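Second-Floor Safety Walk-Through, With Comments
Workbridge, Petavport building
Inspected 2022-11-02

The form has a Yes/No column and a Comments column. The Comments column is one inch wide, which tells you what the people who designed it hoped to find there. I have moved my comments to this page.
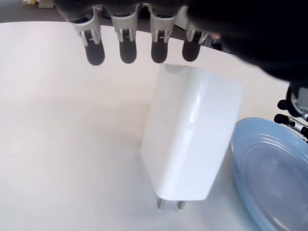 Blair Mowat

Items marked OPEN need somebody to do something. Items marked OK need somebody to keep not doing anything.

EXITS AND STAIRS

1. Exit doors open fully from the inside, without a key. OK
Both do. The north door needs a shoulder, but it needed a shoulder in August and I am told it is "just the weather." We have now tried two kinds of weather.

2. Exit signs lit. OPEN
The one by the mailboxes is out. A paper sign reading EXIT has been taped below it, in a nice clear hand. Paper signs do not glow. Please replace the lamp and leave the paper up until then.

3. Stairwell clear on every landing. OPEN
One bicycle, one artificial tree, one box marked HOLELL RETURNS DO NOT MOVE. I moved it. It is at the front desk, and so is the tree. The bicycle is locked to the handrail, and its owner has until Friday to unlock it.

4. Handrails tight. OK
Tight enough to secure a bicycle.

FIRE EQUIPMENT

5. Extinguishers hung, charged, and tagged. OPEN
Unit 526 is fine. Unit 968 is charged and tagged but is holding open the door to the copy room, which is a fire door. That is two failures with a single piece of equipment, and I had to write it on two lines.

6. Nothing stacked within 18 inches of sprinkler heads. OPEN
Storage room, top shelf, binders. The binders are labeled Safety Records.

7. Pull stations visible. OK
A coat was hanging on one. I took down the coat.
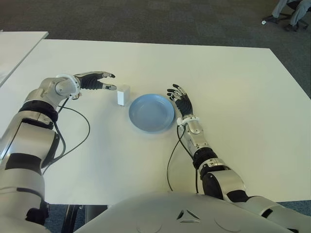 The copy room door in item 5 also has a bent closer arm, so even without the extinguisher in the way it stops short of the latch. I pushed it shut by hand and it drifted open again as I walked off. Grigoris Moschos has a quote from Bakalis for a new closer and two hinges. Please sign it. The quote was good for 30 days and has already been renewed once.

ELECTRICAL

8. No extension cords in permanent use. OPEN
The orange one behind the reception desk has been painted over along the baseboard. I would call that permanent.

9. No power strip plugged into another power strip. OPEN
Suite C. I followed the chain back through three strips and a bookcase before I reached the wall. At the far end of it was a pencil sharpener.

10. Panel doors closed, with three feet clear in front. OK
Better than last time. The vending machine has gone wherever they go.

11. Space heaters: none, per the lease. OPEN
I was told there were none in a room that was 81 degrees. I'll be back for this one.

KITCHEN

12. Outlet by the sink trips and resets with the test button. OK
Tested and reset. Apologies to whoever was making toast.

13. First aid kit stocked. OPEN
Eleven eye patches, no bandages. Refill before the next person slices a bagel.

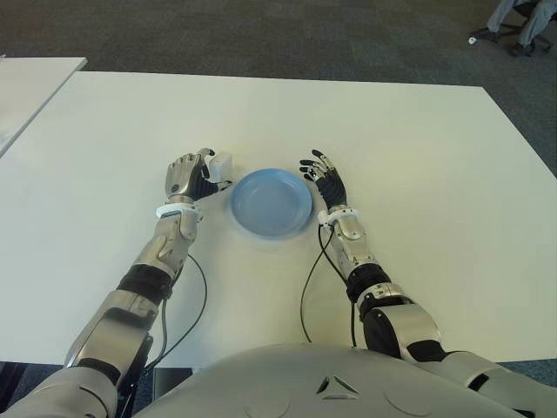

While the kit is being refilled, move it down a shelf. It sits above the refrigerator now, and anyone who needs it has to climb on a chair with wheels to get it. There is a perfectly good hook next to the paper towels. The burn cream expired some time ago and should go in the trash, along with the instruction card, which is for a different kit.

FLOORS AND WALKWAYS

14. Walkways free of cords and loose mats. OPEN

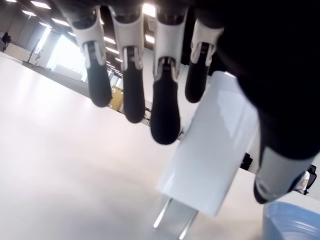

Cord covers are needed in the hallway and across the opening to Suite B. I measured both runs and left the lengths with Grigoris. Buy them in black or yellow, please, and don't let anyone talk you into white. Those matte black fingertips are easy to pick out over a pale floor, and a cord cover ought to be just as hard to miss. The last set was ordered in a shade called Mist, and people found it mainly with their toes.

15. Carpet seams flat. OPEN
The seam outside the restrooms has been stapled. Two of the staples have come up again, points first.

16. Entry mat in place and dry. OK
In place, dry, and upside down. Fixed it myself.

Reinspection of open items is set for two weeks out. Leave the heaters where I can find them – it saves us both the hide-and-seek.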